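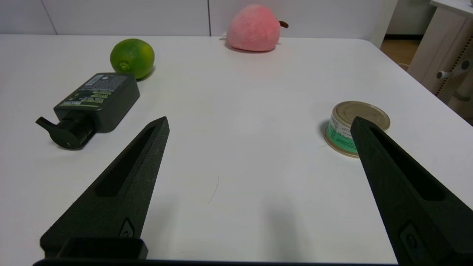 Recording Tabletop Demonstrations with a Wrist Camera
Grisimix Manipulation Program, Operator Guidance
Revised January 2023

Purpose

This page sets out the procedure for recording pick-and-place demonstrations at the tabletop stations. It applies to all operators contributing to the Derese collection, including those who completed their training under the earlier procedure. Questions about its content should be directed to Getachew Gebreyes at the Murau site.

Before the session

Sign in to Dristeo and open the task sheet assigned to your station. Each sheet gives an instruction in plain words, such as "pick up the can" or "move the lime next to the peach," together with the objects that must be on the table. Read the whole sheet before you place anything.

Wipe the tabletop and allow it to dry. Check the wrist camera lens for fingerprints and clean it with the cloth supplied. Open and close the gripper twice at low speed. The fingers should travel evenly, and both tips should remain within the camera view when the gripper is fully open. If one tip leaves the view, stop and request a camera adjustment. Do not bend or loosen the bracket yourself.

Setting out the objects

Use objects that differ in shape and firmness. A suitable set combines a piece of fruit, a short can, a plush toy and a pump bottle. The bottle may stand or lie on its side, and operators should record both cases over the course of a shift. A bottle on its side offers the gripper a flat body in one direction and an awkward pump head in the other, and the collection needs grasps of this kind.

Spread the objects across the table and leave open space in the middle. At least one object should be near the back edge and one toward the side. Do not line them up or return them to the same positions after every episode. The sheet will tell you when a layout is to be repeated.

Cables at the back and sides of the table must be kept clear of the path of the arm. They need not be hidden from the camera.

Recording an episode

1. Bring the arm to the start pose and open the gripper fully.
2. Start the recording and hold still until the status light changes.
3. Approach the target at a steady pace. Bring the fingers down on either side of the object before closing.
4. Close the gripper until the object is held. Soft items will compress; stop when the grip is secure.
5. Carry out the remainder of the instruction, release the object and withdraw.
6. Stop the recording and enter the result in Dristeo.

During the approach, a finger will often hide part of the target from the wrist camera. This is acceptable. Do not take a longer route to keep the whole object in view, as the system must learn from the views it will have in use.

Unsuccessful attempts

If the object slips, you may try again within the same episode, once only. Mark the episode "recovered" if the second attempt succeeds and "failed" if it does not. Failed episodes are to be kept. Operators may not delete any recording, including one started by mistake; select "void" and add a short note.

Quantity and review

A station may submit up to 800 episodes in one collection period. The December period closed with 2116 episodes accepted across all stations. Reviewers returned 197 for correction, most of them for a missing result label or an instruction that did not match the action performed.

Returned episodes appear at the top of your list in Dristeo. Correct the label where you can. Where the action itself is wrong, leave the original in place and record a new episode under the same sheet number.

Ending the session

Return the arm to its rest pose with the gripper open, remove all objects from the table and place them in the station bin. Food items are to be checked for bruising and replaced as needed. Confirm that the upload has finished before signing out. Faults in the arm, gripper or camera are to be reported on form 559, with the station number and the last episode recorded.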